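Most arguments about kitchen layout are about storage volume. I think the more useful unit is the marked position: a defined area of the worktop, bounded by a line, to which one category of object is assigned. Storage volume determines how much a kitchen can hold. Marked positions determine how long it takes to find a lemon.

Fruit is the test case. It is handled several times a day, it rolls, and it has no fixed container in most homes. Sena Sarpong's notes on the shared kitchen at Mirnonwood list 631 misplaced items, and fruit leads every other category. The usual response is a larger bowl. A larger bowl collects keys, receipts and batteries, and the fruit at the bottom gets bruised under them.

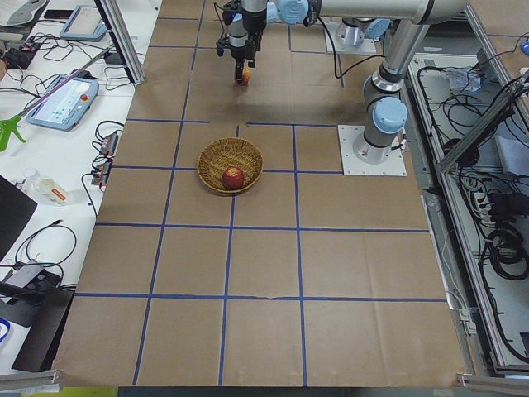 **SURFACES AND CONTAINERS**

Blue tape on brown covering is sufficient. The basket sits over a crossing of two lines, and I would argue against that. A container placed on a crossing belongs to four cells, so a person returning it has four equally good answers. Centered in one cell, it has one.

The basket itself I would keep. Wicker is light, and a shallow bowl limits stacking - one layer of apples, at most two. Nadège Langlois prefers a deep box with a lid and has argued for it at length. Her box holds more. It also hides its contents, and hidden fruit is bought twice.

Empty cells are the part people resist. Aurélien Coste calls them wasted surface, and in a narrow galley kitchen he has a point. In a kitchen of ordinary size I would leave at least a third of the grid unassigned. Work needs somewhere to happen, and a grid with every cell occupied will be ignored as soon as someone comes in with groceries.

Tape has faults. It wrinkles, it lifts under a damp cloth, and it looks temporary. The last fault is also its main advantage: a line that can be moved in ten seconds will be moved when it is wrong. Routed grooves or painted borders should wait until the tape has stayed in the same place for 7 weeks.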